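Paper cups, a knitted blanket and 3,000 tries

2021-03-20

I spent a good part of this week picking up paper cups, and I'm a little proud of how it's going. I help gather examples for Barnent, a small outfit that is trying to teach a learning system to tidy a table by itself, and right now my whole job is to tidy tables while the gripper records every move I make.

The target for the first batch is 3,000 recordings. Each one is short: reach in, close the fingers, lift or turn the cup, set it down, let go. Then I mess everything up again and start over (my favorite part, I'll admit!). I get to choose how the cups land, so long as I don't keep choosing the same way. Lying down, standing up, pushed together, far apart, mouth toward me, mouth toward the wall — the system needs all of it, and it needs the fumbles too. I used to throw my bad tries out. Now I mark them and move on.

The tablecloth is doing more work than you'd think. On a plain white surface a white cup has one kind of edge, and on zigzag stripes it has another, and the first version of the software had only ever met plain tops. It was lost the moment somebody put down a pattern. So we went looking for the loudest knit we could find, and I love it.
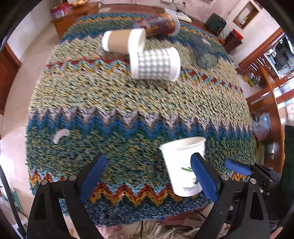

Inna Stasiv thinks I'm still too kind to the machine. She'd like more recordings where the cup is bumped on the way in, and fewer where I line myself up nicely first, and she'd swap the person holding the gripper more often, so that it doesn't end up learning my elbow. I can't argue with the elbow. When we played back 10 of my recordings next to 10 of hers, you could tell who was who from the approach alone. I come in low and slow, she swoops.

So we've changed the routine. Nobody does more than 5 sets in a row now, and between sets we trade places and rearrange the cups for each other, which gets competitive. She has a real gift for nesting one cup up against another so that there's hardly room for a finger. I pay her back with tippy ones.

Printed cups came in at the same time. Plain ones are easy to come by, but a real kitchen has whatever was on sale, and a picture on the side changes how the cup looks every time it turns. The panda is the one I reach for most. 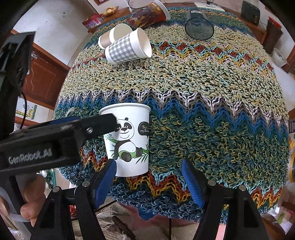 STOSOW, March — The next round moves to Tkachuk, where we have the use of 3 more kitchens, all with different tables. Recordings from both places will go into the same pool, and Eterance is handling the sorting and labeling. I'm told the first training run starts once the batch is full.

If you live near Tkachuk and have an ugly tablecloth you can part with, I'd love to borrow it. The busier the better, and stains are fine.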